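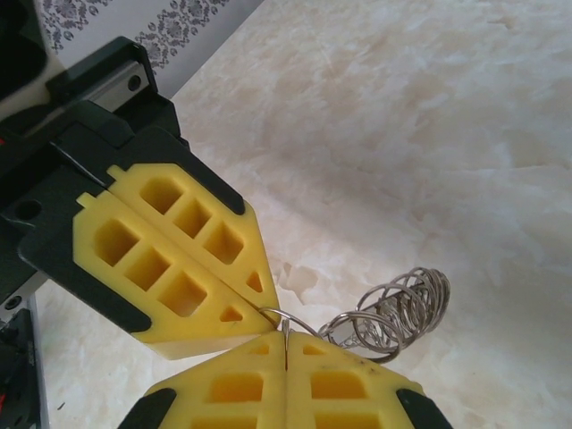
Can a machine do the chores yet? A few of them, in a tidy room, if you've done a fair bit of the work for it first.

## Notes for the Millby talk, Wednesday, November 6, 2019

(Say hello, check the back row can hear. Water is on the left. Don't lean on the lectern, it rolls.)

So that's my whole talk, you can go home now. Kidding! Tea isn't till the end and I've got the slides to get through.

I get asked this at barbecues. I fix and fit conveyors and packing gear for a living, so people figure I must know when the robot that does the ironing is turning up. My usual reply is to ask what they mean by ironing. A pillowcase? Or your good linen shirt with the pleat down the back, which came out of the basket inside out with one sleeve still in a sock? Those are wildly different jobs and we use the same word for both.

## The ones that work

Start with the dishwasher, because everyone forgets it's a machine. It's a brilliant one. It doesn't need to know what a plate is. You do the hard part, which is the loading, and it throws hot water around in a box.

Same with the washing machine. Same with the dryer, if you're flush.

Now the robot vacuum. (Show of hands: who's got one? Who's still using it? Expect a gap, let them laugh.)

I have two. The first was a cheapie, 259 dollars on special, and it bounced off the furniture like a wasp in a jar. It did pick up a surprising amount of dog hair though! The second is the Lestico, and that set me back 1849 dollars, and yes, there was a discussion at home. It maps the rooms, it goes back to its dock, it's quiet enough to run during the news. I like it a lot. I also now spend part of every morning picking cords, shoelaces and one particular tasselled rug up off the floor so it can get on with it. The floor is cleaner than it's ever been, and I'd guess a good half of that is me.

(Don't get drawn into which brand is best. Someone will try. Tell them to catch me at tea.)

## Over at the shop floor

Felness let me tell this one. They do small hardware in Millby, hooks and hinges and fittings, and back in March they wanted a machine to take over bin picking at the end of the line. Part comes down, arm picks it up, part goes in the tray.

With the hinges it went beautifully. They're flat and stiff, they're all the same, and they land more or less the same way up. The arm could do that all night, and it did.

With the springs it was a shambles. Anybody who has ever put a hand in a box of springs knows what happens: you go for one and you get the family. They hook through each other. A person gives it a little shake and a twist without thinking, and out drops the one you wanted. Try writing down that shake! I did try. I got most of a page and it still didn't cover the ones that come out knotted.

What they ended up doing was changing the feeder so the springs never pile up in the first place. Arm's happy, line's happy. And there's a fellow feeling there with me and my tasselled rug.

(Back to opening slide.)

Have a look at the wire in this one. There's a ring pinched in the tips of the upper yellow pads, and it curves down between the fingers underneath and joins onto the base of the coil. Two grippers on one small thing. I want you to think about what your own hands would be doing there. You'd be feeling it. You'd know from the tug whether it was about to ping across the kitchen. Thin, shiny, springy stuff is rotten to see and rotten to hold, and plenty of what's in a kitchen drawer is one of those or all three. Whisks. Bag ties. Key rings, which beat me and my thumbnails most weeks.

(Pause here. Let them look. Don't talk over it.)

## Why the easy ones are hard

I'll keep this short as I know it's warm in here.

A chore looks like one job from the outside. Clearing the table is really a pile of little jobs, and most of them are decisions. Is that glass finished with? Is that a scrap of paper or the phone number somebody wrote down? Does the butter go back in the fridge or is someone coming for seconds? You do all that half asleep.

In a shop you can take the decisions out. You fence it off, you fix the lighting, you send everything down in the same orientation. That's what I'm paid for, mostly. Houses don't sit still for that. My kitchen at six o'clock isn't the kitchen it was at five, and no two kitchens on our street keep the tea towels in the same place.

Then there's soft things. Cloth, bread dough, plastic bags, a fitted sheet (pause for the groan). Rigid things stay the shape you left them. A fitted sheet has never been the same shape twice in its life.

## Where I'd put my money

People want a date from me and I won't give one. What I will say is that I'd buy for a single boring job. Floors, sure. Lawns, if yours is flat and the neighbour's dog is friendly. Windows, I'd wait. Anything that claims it can fold the washing, ask to see it fold yours, out of your basket, and take the basket along.

For anyone here who runs a workshop, it's the same advice with bigger invoices. Pick the job that's dull and never varies, and look at how the parts arrive before you look at any arm. I've seen good money go on a clever arm when a bit of bent sheet metal on the chute would've sorted it.

## If they ask

- **Will it take my job?** Depends on how much of the day is the same movement. Talk about the hinge packer's old station at Felness: the work there now is keeping the feeder running and sorting out jams.
- **Are they safe around kids?** The vacuum's fine, ours gets ridden by a toddler. Big arms belong behind a guard unless they're built for sharing space, and even then read the manual.
- **What about the stairs?** Still carrying it up myself.
- **Can I see the Lestico?** It's in the car. There's a power point beside the stage at the Alvarado Room, so bring it in at tea if the floor's clear. Remember the dock! Forgot it last time.

(Slides go back on the stick, stick goes back to the library desk before eight.)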